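4. Hanging the backdrop and attaching letters

This section covers the Flomo tabletop display kit, from hanging the cloth to fixing the last letter. Put the crossbar and uprights together first (section 3). Allow 42 minutes for a first set-up with two people.

4.1 Before you start

Pick a spot with a flat floor and at least 14 inches of clear space behind the uprights. Do not set up in front of a heating vent. The cloth will move all day and the letters will work loose.

Check the bag for the following:

Backdrop cloth, folded
Clip strip
Letter pins, one box
Spare pins, in the small pouch
Chalk pencil

Foam letters are packed separately. If you ordered custom wording from the Rostonness workshop, lay the letters out on the floor in reading order and check the spelling before you open the pins.

4.2 Hanging the cloth

1. Lower both uprights to the first stop.
2. Feed the crossbar through the sleeve at the top of the cloth. The hemmed side faces the back.
3. Seat the crossbar on the uprights and close both latches.
4. Raise the uprights one stop at a time, keeping the two sides level.
5. Pull the lower edge down gently and fasten the clip strip behind the table.

Creases from packing are normal and drop out in a day or two. For a smoother finish, hang the cloth overnight or steam it from the back before the letters go on.

CAUTION: Do not iron the cloth with letters attached. Foam softens with heat and will not go back to shape.

4.3 Placing the letters

1. Mark the center of the cloth with the chalk pencil.
2. Start with the large letters. Pin the middle one first, then work outward.
3. Add the small letters above. They can run straight or follow a curve – for a curve, tilt each letter slightly as you go.
4. Push each pin through the foam at a slant and out through the cloth behind.
5. Step back to the front of the table and check the spacing before you add second pins.
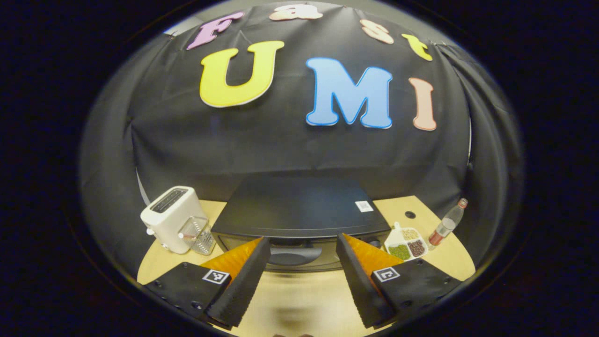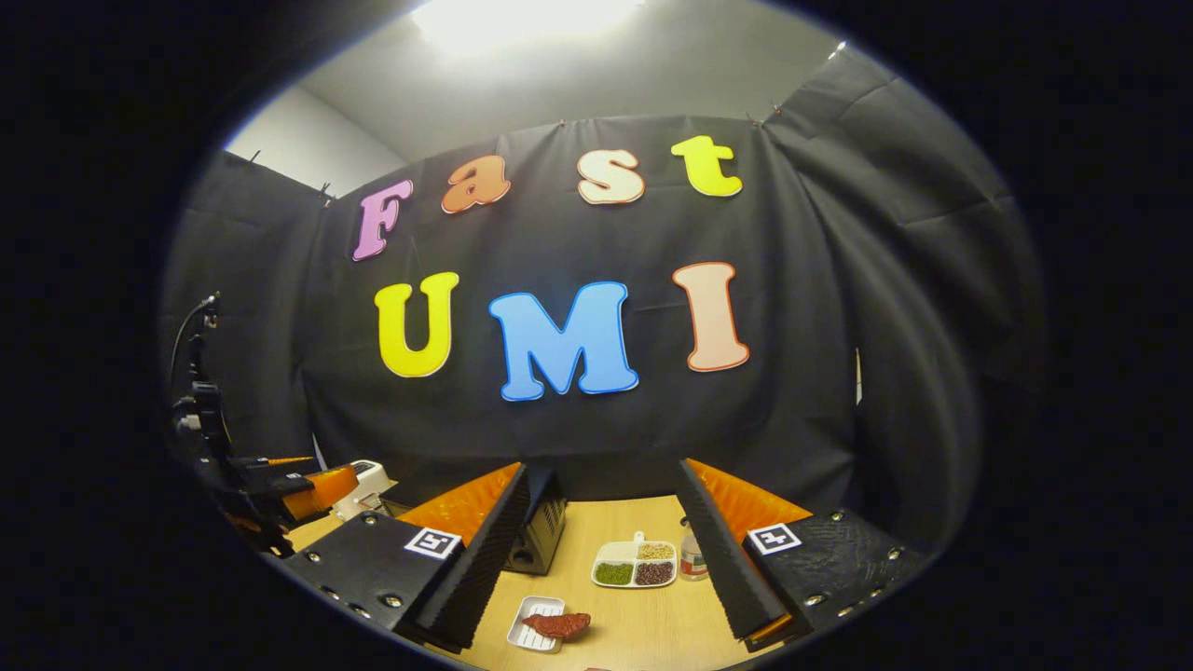

Both views: small letters above, large letters below, on black cloth.

NOTE: Light letters read best on dark cloth. On the gray cloth, use letters with a dark border.

CAUTION: Pins are sharp. Keep the box closed while you work and keep children away until the table is dressed.

4.4 Load limits

The crossbar holds 5 pounds in addition to the cloth. Do not hang lamps, speakers or framed signs from it. The cloth is rated for over 300 pin holes before the weave starts to open. Replacement cloths are listed in section 9.

4.5 Taking down

1. Remove the small letters first, then the large ones.
2. Return all pins to the box.
3. Lower the uprights evenly and slide the cloth off the crossbar.
4. Roll the cloth if you have room. Otherwise fold it along the sewn lines.

Store letters flat. Letters left standing on edge in a warm van will bend, especially in July.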